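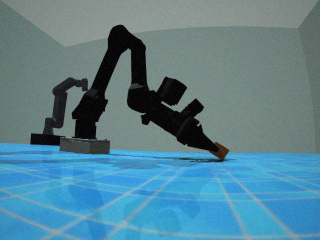 Cellule Harahap : questions fréquentes sur la maintenance du jumeau simulé

Par Meifang Lu — mis à jour le mercredi 8 mai 2019

Cette page remplace le fil de messagerie où les mêmes questions revenaient avec une régularité que bien des automates pourraient nous envier. Elle concerne la cellule Harahap dans sa version simulée : grand bras noir sur socle gris, petit bras anthracite en retrait, cube orangé au bout de la pince. Pour la cellule physique, voyez l'atelier, et apportez vos chaussures de sécurité.

Par où commencer quand j'ouvre la cellule pour la première fois ?

Par le fichier de configuration, pas par le bouton « lecture ». Vérifiez dans l'ordre le repère du socle, le repère du poignet et le point d'outil. Ensuite seulement, lancez la séquence Wamby (notre routine de mise en position) à 30 % de la vitesse nominale. Si le bras part dans le mur du fond, relisez la phrase précédente.

Pourquoi le grand bras est-il monté sur un socle et pas le petit ?

Le petit a sa propre embase, posée au sol. Le grand a été rehaussé en novembre pour dégager le coude dans les prises basses, celles où l'avant-bras descend presque à la verticale et où la pince va chercher le cube au ras du sol. La hauteur du socle est un paramètre du fichier. Si vous la changez, changez aussi l'origine du bras. Les deux ne se parlent pas, malgré plusieurs tentatives de médiation.

Les deux bases sont très proches. C'est normal ?

Oui, c'est l'implantation demandée par Nident. Gardez les 15 millimètres de marge dans le contrôle de collision et ne les réduisez pas « juste pour voir ». Irfan Ong a vu, il peut vous raconter.

Comment régler le point d'outil de la pince conique ?

1. Mettez le petit bras en position repliée et verrouillez ses axes.
2. Amenez la pointe sur une intersection de la grille du sol.
3. Faites pivoter le poignet autour de ce point, dans quatre orientations au moins.
4. Relevez l'écart et reportez-le dans le fichier d'outil.
5. Recommencez avec le cube en prise.

L'étape 5 est celle que tout le monde saute. Elle sert à repérer un décalage entre la pointe et la face du cube, invisible tant que la pince travaille à vide.

Le cube est de travers dans la prise. Faut-il corriger ?

Cela dépend de la séquence. Certaines prises se font volontairement sur l'angle, avec un coin vers le bas. Comparez l'orientation affichée à la consigne : si elles concordent, laissez ce pauvre cube tranquille. Sinon, regardez d'abord le coefficient de frottement, puis l'effort de serrage. Modifier les deux en même temps est autorisé, mais vous ne saurez jamais lequel des deux était coupable.

Impossible de savoir si le cube touche le sol ou s'il flotte. Une astuce ?

Affichez les points de contact dans le moteur physique. L'ombre sous la pince est un mauvais juge de paix : celle du poignet s'y mélange, et le reflet sur le sol bleu n'arrange rien. Le journal de contact tranche en une ligne.

Le cube vibre, puis s'envole. Que faire ?

Un classique du répertoire. Le pas de calcul est trop grand pour la raideur choisie, et le solveur évacue son embarras par le plafond. Passez à 200 itérations par pas et baissez la raideur avant de toucher au reste. Si le vol persiste, contrôlez la masse du cube. Une valeur oubliée à zéro donne des résultats poétiques.

Pourquoi le bras est-il si noir ? Je ne distingue pas les articulations.

Les matériaux d'origine ont été perdus lors de l'import par Hekivton, notre convertisseur de modèles. Il reste quelques arêtes plus claires aux jonctions des carters, et on fait avec. Pour une inspection d'axe, activez les couleurs par segment dans le menu d'affichage — puis désactivez-les avant d'enregistrer, sans quoi le collègue suivant hérite d'un perroquet.

À quelle fréquence faut-il recalibrer ?

Après chaque changement d'outil, de socle ou de version du moteur. À part cela, un contrôle toutes les deux semaines suffit. Il prend presque 13 minutes, café non compris.

Peut-on supprimer le petit bras pour alléger les calculs ?

On peut le figer. Le supprimer casse les références du planificateur, qui cherche alors un voisin disparu et refuse de démarrer. C'est touchant la première fois.

J'ai tout déréglé. À qui écrire ?

À Irfan, avec le fichier de configuration et le journal complet. « Ça ne marche plus » n'est pas un journal.

3 commentaires · 13 partages

Contact : équipe simulation, cellule Harahap | © 2019 | Haut de page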